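The Politis

The watch came in a box far too good for it. I have bought shoes in worse boxes than that. It had a magnetic lid and a little ribbon for pulling out the tray, and under the tray was a booklet in eleven languages telling me that my life was about to be seen clearly for the first time.

I had not asked for it. My daughter had, on my behalf, after the business with the stairs. She lives in Neltley and I live in Ritley, with a bad road between us, and she had decided that what I needed was not a handrail but a Riren Politis with a curved screen and 72 hours of battery.

"It'll tell me if you fall over," she said on the phone.

"I'll tell you if I fall over."

"You didn't last time."

That was November, and I had hoped it was forgotten.

So I charged it, as the booklet said to, and it did not last 72 hours. It lasted until bedtime. I charged it again and it lasted until the following teatime, and at that point it announced, with a buzz that went right up to the elbow, that it was learning my habits. I have had the same habits for a very long time. I could have written them down for it on the back of an envelope.

I wore it to the kitchen table and drank my tea and waited to be seen clearly.
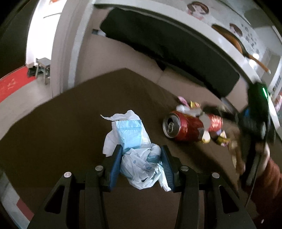
The table, with a drinks can and sweet wrappers.

It began with my sleep. According to the Politis I had slept for nine hours, which would have been welcome news if I had not spent two of them in the armchair listening to a play on the radio. I had been sitting still, and to the watch a person sitting still was a person asleep. I can remember every word of that play. It was about a lighthouse and it wasn't very good.

Then it did my steps. There is a lot of talk about steps. The man in the Riren shop at Neltley, where my daughter later made me go, said that people found the steps very motivating. I told him I had been credited with 335 of them while grating a block of cheese.

"It's reading your arm," he said.

"I can see that it's reading my arm. It's on my arm."

He said there would be an update. They say this the way the vicar used to say there would be a new roof.

The update arrived in the night, and in the morning the watch had a different face. The hands were gone. In their place was a ring that filled up with green as the day went on, and if you wanted to know the time you had to hold your wrist up and turn it away from yourself, as though showing someone a burn. Sometimes that worked. At other times it opened the compass. I know where north is in my own house. It's where the damp comes in.

I rang my daughter and told her the watch had stopped telling the time.

"Swipe down," she said.

I swiped down. It asked me if I wished to begin an open-water swim.

"Swipe the other way."

It began the swim.
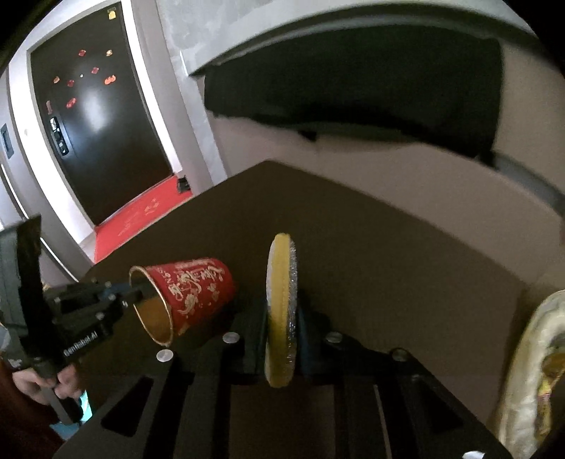

For the next hour, as far as Riren was concerned, I was in the sea. I did the ironing in the sea. I went out to the bins and had a word with next door about the hedge, and when I came in the watch congratulated me on my stroke and wondered whether I might like to share it with friends. My daughter got a message. She rang straight back, quite frightened, and I had to explain that I was in the hall.

"You see, though," she said, when she had calmed down, "it does work. It told me."

"It told you I was swimming."

"But it told me."

I have thought about that since. She isn't a silly woman. She can do her own tax and mine, and she once sent back a boiler. But she had a small screen in Neltley with my name on it and a green ring beside the name, and while the ring was filling up she could get on with her day. It didn't much matter to her what was in the ring. I expect it could have been the cheese.

After that I took an interest in it, which I suppose was what the booklet had wanted all along. I found that if I left it on the arm of the chair it reported a resting heart. It gave the chair a pulse of 60. I looked at the chair for quite a while. It was my husband's chair, and I am not a fanciful person, and I put the watch back on.

I mentioned this in the shop as well. The man said the light on the back of the watch could be confused by certain fabrics. I asked which fabrics. He said he would have to find out, and wrote something on a pad, and I don't believe for a moment that it was about fabrics.

"Would you say you were satisfied overall?" he asked, because there was a form.

"Would you?"

He had one on himself, the larger model. He turned his wrist away to look at it, the burn way, and it opened the compass.

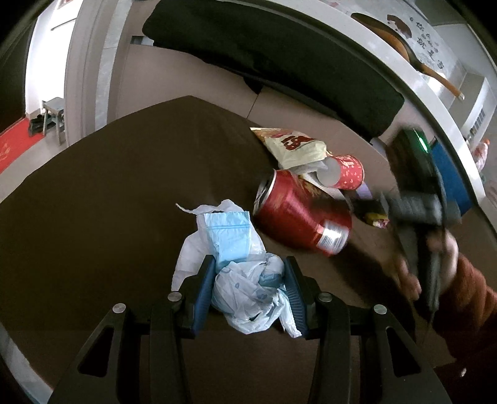
I did fall, in the end, and it was nothing much. I was on the second stair from the bottom with a basket of towels and I came down on the towels. I sat there on the hall floor with one slipper on and waited to see what the marvel would do.

It did nothing for a good while. Then it buzzed and put up a message. Had I been in a hard fall? There were two buttons, a red one and a green one, and a number counting down, and I had not brought my glasses. I held it out as far as my arm would go. I brought it in close. I was still trying to make out which colour meant which when the number ran out, and the screen went dark, and then the green ring came back, a little fuller than before.

I stayed where I was. The floor was cold but I've known colder. I could hear the clock in the front room, the old one, which loses a few minutes a week and has never said a word to me about it.

The telephone went. It took me three goes to get up and reach it.

"Mum," she said. "Well done! It says you've done a flight of stairs."

I rubbed my hip. I looked at the towels all over the hall, and at the place on the wall where a handrail would go.

"Yes," I said. "How much would you think they'd give us for it, with the box?"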